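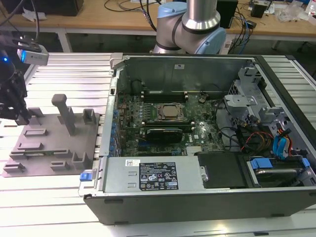
Tegwen Llewellyn asked us whether the side panel has to come off again once a tower like this is set up, and her answer after a year with one was "twice, for a bigger drive and for dust."

2 min read

Geltitz refurbished desktop tower

Sold without monitor or keyboard. The graphics card sits in an expansion slot, and the hard drive tray has blue plastic handles. Power supply is included – the wall cord is extra.

Price: $225
Warranty: six months, parts only

Lay the case on its side before adding memory. Unplug it first.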